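Workshop notebook – October
Sirkstead, small boat shed, bay 2

Continuing the headsail furler and mainsheet work on Fondero. Mast is still in, boat on the cradle, slip booked for the end of the month. Genovia has gone back in the water and is off the list.

Furler first. Drum bearings were notchy on the hand test, worst with the load off to one side. Stripped the lower unit, flushed with fresh water, then solvent, then fresh water again. Cage on the lower race has a crack through one pocket. Upper race is serviceable. Ordered both anyway, same part number. Old balls bagged and labelled on the shelf above the vice in case we want to measure wear later.

Line on the drum is 7 mm and was overfilled. With the sail fully rolled there should be three or four turns left and we had double that, riding up on the flange. Shortened it and re-whipped the end. Do not cut any more off until the sail has been up in a decent breeze, as a tight roll uses more line than a loose one.

Forestay length pin to pin still to be confirmed. Previous entry gives the turnbuckle opening as 283 mm between the inner faces of the jaws. I got the same today with the backstay eased right off. Marked both threads with tape at that setting. If anyone backs it off to get the drum out, return it to the tape before tensioning.

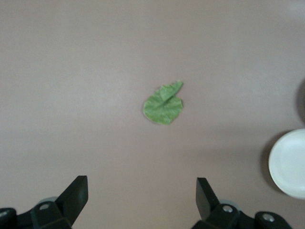
Page last changed: October, 4:40 pm

Mainsheet traveller. The car binds about a hand's width to port of centre. Track is straight against the long level, so not a bent section. Two fasteners were standing proud by less than the thickness of a fingernail and the car was touching both heads. Drew them, cleaned out the old sealant, countersunk slightly deeper and re-bedded. Car now runs end to end by hand. Leave the sealant overnight before loading the track.

Control line cleats: port one slips at up to 300 N on the spring balance, starboard holds well past that. Cams on the port side are worn smooth. Swapped in the pair from the spares drawer. They are the older pattern with a slightly wider base, so the holes line up but the fairlead sits a touch high. Acceptable for now. Replace as a matched pair over winter.

Load cell check before the rig tune. Hung the test weight from the gantry and took readings cold, then again after half an hour powered up. Cold reading drifted low, warm reading settled at 449 and stayed there over repeated lifts. Use the warm figure. Write the warm-up time on the lid of the case, the last label has come off.

Insaurralde sheaves arrived for the mast base. Bore is right, width is right, colour is wrong. Fitted two. The third box has the pin but no circlip – check the packaging before it goes in the bin.

Outstanding:
Lower and upper race, on order
Forestay length, pin to pin
Port cleats, matched pair
Circlip for third sheave
Re-mark the halyards, the grey and the blue are both faded past reading at the clutch

Next entry will be the rig tune, weather permitting. The dock tune numbers from last season are in the back of the green binder, but they were taken with the old forestay and should only be used as a starting point.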